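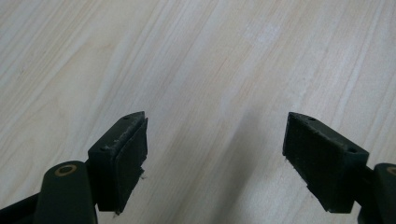 The Saxena furniture factory opens its doors to the public one day a year, and for reasons known only to Saxena that day falls in the dead of winter, midweek, in a shed with a roller door at each end. I wore two jumpers. By morning tea I wanted a third.

Wavden is 268 kilometres from my front gate, the last 40 of them behind a caravan. I'd been meaning to go for years, mostly on the strength of our kitchen table, which came out of this factory before I was old enough to be told off for doing homework on it without a placemat. You'd think that would earn a person a discount. I asked at the front counter and it earned me a sticker with my name on it, misspelt.

The tour goes in groups and leaves when the guide has finished her tea. Ours was Pushpa Dhillon, who has worked in the finishing room for most of her adult life and speaks at a volume suited to it. She walked us first through the timber store, where the boards sit stacked on thin battens so the air can get between them. It smelled wonderful. It was also where the wind came in, so our group was deeply interested in the timber store for as long as it took to cross it.

The veneer room was the highlight, and I say that as someone who had arrived with a mild prejudice against veneer. In our house the word was used like "instant", for coffee. Pushpa has heard all this before. She laid a sheet over the back of her hand so we could see it bend, then held it up to the window, and the light came through it the colour of weak tea with a lot of milk. A man behind me said "bloody hell" with real reverence. The sheets come off the log in order and are kept in order, so that neighbours in the tree end up neighbours on the table, and if you drop a bundle and shuffle it you are not popular. She told us this while looking at a particular apprentice, who was looking at the floor.

After that came the press, which was being mended and so could be admired only in principle, and the sanding line, where we all got earmuffs and Pushpa kept talking regardless. I gathered something about grits. I nodded a good deal. If anybody can tell me what she said for those ten minutes I'd be obliged.

They let visitors have a go at hand-sanding an offcut, which turned out to be the most competitive part of the day. Vikas Katiyar, a retired maths teacher from two streets over who'd come along for the drive, sanded his with the grain, as instructed, in long patient strokes. I sanded mine the way I clean the barbecue. Tarun Prajapati from the finishing bench ran a thumb over both and said Vikas's was "coming along" and mine was "dry". Vikas brought it up at the bakery, in the car, and by text message that evening.

Lunch was a sausage in bread or, for vegetarians, bread. You can walk up to the main street instead, and I should have, but there was a talk on at one o'clock called "Your Table and You" and I didn't want to lose my chair. The advice ran to coasters, keeping the thing out of direct sun, and a wrung-out cloth followed by a dry one. Somebody asked about nail polish remover. There was a silence of the kind you usually only get at funerals.

The showroom is at the end, naturally, and you can't reach the car park except through it. They have 2 main ranges on the floor. Girau is the dark one, with legs like a billiard table, and Berutau is the pale one, all cream and oatmeal, which looks very calm in a showroom and would look less so under my family. I sat at the Berutau six-seater for longer than was polite. Then I turned over the price card and stood up again. I did buy a tin of wax and a breadboard, and the breadboard was made somewhere else.

Getting there: follow the signs to the silos, then ignore the signs. Parking is on grass and the grass had given up. Entry is free, the toilets are on the far side of the yard, and the tour has a fair few steps in it, though Pushpa took one couple around by the ramp without any fuss. Kids seemed happy enough until the talk.

I'd go again. I'd take gloves, and I'd leave Vikas at home.

Last updated: 20/07/2022

3 comments

Corina Neagu
We went the year the heater caught fire and it was the only time I've been warm in that building. The ten minutes you missed was about changing the belts before they look worn. She tells every group.

Pankaj Bisht
Is the wax any good on an older table? Ours is a Girau with a ring mark on it from my brother-in-law's stubby.

Vikas Katiyar
Mine is on the mantelpiece if anyone would like to come and feel it.

Recent posts
A wet Sunday at the woollen mill
The tram museum has 181 bells and we heard all of them
Cheese factory, second attempt
July markets: bring cash and a hat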